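Re: [skirden-gardens] Soaker hoses vs. sprinklers on the slope plots

On the list last night, someone in the lower plots wrote:

> We have 9 beds on the slope and the top two are always bone dry by
> July. The bottom ones stay soggy. I tried a sprinkler on a timer and
> most of it ran down the path. Has anyone had luck with soaker hose
> on a hill? I don't want to spend 200 dollars to find out it's the
> same problem in a different shape. Also, is the Bomex timer any good
> or should I look for something else?

Hi all,

Yes! I've had soaker hose on the Skirden slope for two summers now and I would not go back to sprinklers if you paid me (well, maybe if you paid me a lot). But you do have to lay it the right way or you'll get exactly what you're describing, all the water at the bottom and crispy beans at the top.

The big thing is to run the hose across the hill, along each bed, and never straight down it. My first year I ran one long piece from the spigot down through everything and the bottom squash just about drowned. Now I have a plain hose going down the side as a feeder, with a tee at each bed and a shutoff on every tee. I open the top beds all the way and the bottom ones maybe a third. It takes a few evenings of fiddling, poking a finger in the dirt and swearing a little, and then you can leave it alone.

Get a pressure reducer too. The spigot by the Rodeck gate comes out like a fire hose and it split one of mine along the seam, right next to the lettuce. And put mulch over the hose! I use straw, though I hear the Greco Street people swear by shredded leaves.

On the timer, I have the Bomex and it's fine. The dial is stiff and the battery door is a pain, but it has not missed a morning yet. I run mine early, before the sun gets over the fence. If your plot is in full sun you might want a second short run in the evening during the worst of it.

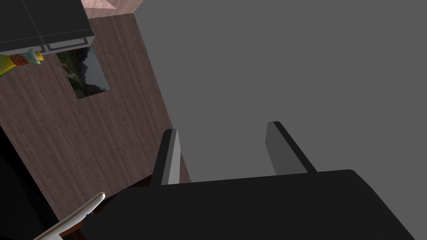
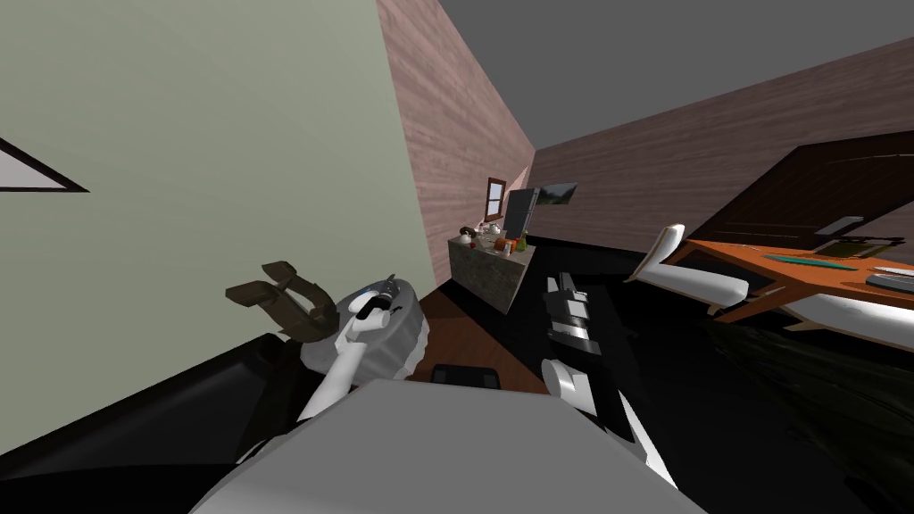 Two simulated views from indoors, both at a tilt.

As for cost, I spent less than your 200, but I already had the feeder hose, so that's not quite fair. The tees with shutoffs are where the money goes. Don't buy the plastic ones with the skinny little levers - mine snapped the first time I stepped on one. Brass is heavier and costs more and I wish I'd started there.

One more thing, and this is for everybody on the upper side. We have the shared barrel at the top that holds almost 900 liters when it's full, and hardly any of it gets used. It won't push water through a soaker hose very well (not enough drop for the first couple of beds), but it's great for filling cans. If your top beds are that dry, give them a good slow soak by hand before you turn the hose on for the first time. Dry dirt just sheds water for a while.

I've got a leftover length of soaker and a few end caps in the shed, on the hook behind the rakes. Take them if you want to try one bed first.

Happy digging,
Plot by the gate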